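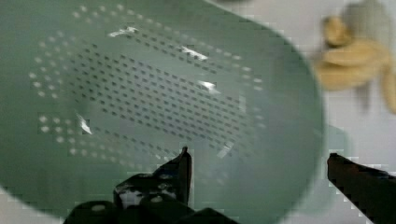

Tirkier Gifts and Housewares
Minutes of the product range meeting, October

Present: Rosaire Landry (chair), buying, warehouse, web shop
Apologies: accounts

1. Last minutes
Agreed with one correction. The tea towel order went to Drenditz, not to Chan.

2. Holiday mug sets
Drenditz has sent samples of the boxed mug sets. Buying prefers the plain glaze. The web shop asked for the box to carry a short note on care, as customers keep writing in to ask if the mugs can go in the dishwasher. Drenditz will not print a new box for an order under 1,000 sets. It was agreed to put a card inside the box instead and leave the order as it stands.
Action: web shop to write the card text and pass it to buying.

3. Gift wrap
Warehouse reported that wrapping holds up the packing bench on busy days. Rosaire Landry proposed raising the wrap charge to $2 per item and offering only 2 papers, the striped and the dark blue. Agreed. Old rolls will be used up in the store.

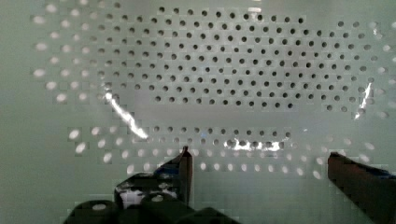
4. Candle supplier
Chan has asked for payment with the order from next season. Buying does not want to lose the line but would like to see another quote first. Flurnetero makes a similar candle in a tin and has offered 20 percent off a first order. There was some doubt about the scent, which two people found too strong. No decision made.
Action: buying to ask Flurnetero for unscented samples.

5. Product pages
Several pages still give sizes in centimeters only. Inches to be added, starting with the vases and serving trays. Titles to be shortened where they run over one line on a phone.

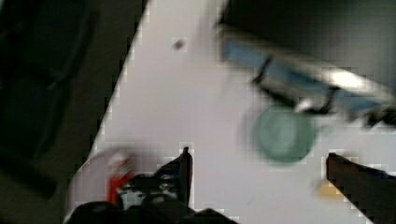
White tabletop

6. Any other business
The store will open at 9 a.m. on Saturday for the sample sale. Warehouse to bring the stock over the evening before.

Meeting closed at 4:40 p.m.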